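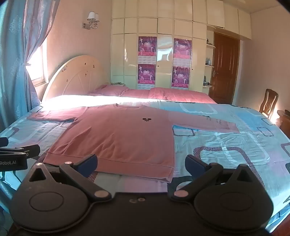 Folding on the Bed: Pink Clothes in October

My name is Aušra Sproģis and I keep these pages about clothes and how to take care of them at home. Every October I take the warm things out of the closet, look at each one, and fold it again before it goes in the drawer. I don't have a big table, so I do all of it on the bed. A bed is wide enough for both sleeves, and I can walk to the other side when I need to.

In this gallery I put the pink things together. Click on a picture to see it larger.

Sweatshirt, laid out flat
Salmon pink, crew neck, with a small black embroidered logo at the center of the chest, just under the neckline. The sheet is light blue with big rounded rectangles in striped outlines. I like this sheet for folding, as a plain pink thing is easy to see on it.

The left sleeve is still crumpled near the shoulder and must be pulled straight before the first fold. The right one lies better. I begin always with the sleeves, then I smooth the body from the neck down to the waistband. The ribbed band at the bottom puckers a little when it is not stretched. Please do not iron it flat, it will lose its spring.

For a sweatshirt I fold one side to the middle, lay the sleeve down along the body, and repeat with the other side. Then I fold from the bottom up, in three parts. My drawer is 30 centimeters wide inside and the finished packet should be a little smaller than this.

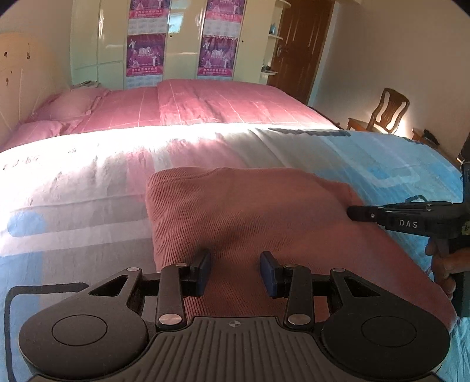
RIBBED KNITS

Dusty pink, fine ribs
The ribs run in close lines, and along one edge there is a seamed band with stitching that follows the border. The cloth has soft wrinkles and a hollow around the middle. I take such wrinkles out with the flat hand, moving along the ribs. If you push across them, the lines become wavy and the folded piece will not lie even.

Ribbed things I never hang. The weight pulls them long, and after one winter on a hanger they have a different shape. They go in the drawer on top of the sweatshirts, with nothing heavy over them.

Notes on washing
Both kinds I wash inside out at 30 degrees, with other pink or red things only. I dry them on a flat rack, away from the heater.

The next gallery will be scarves and hats. If you have a good way to fold a hood, please write to me, mine always come out too thick.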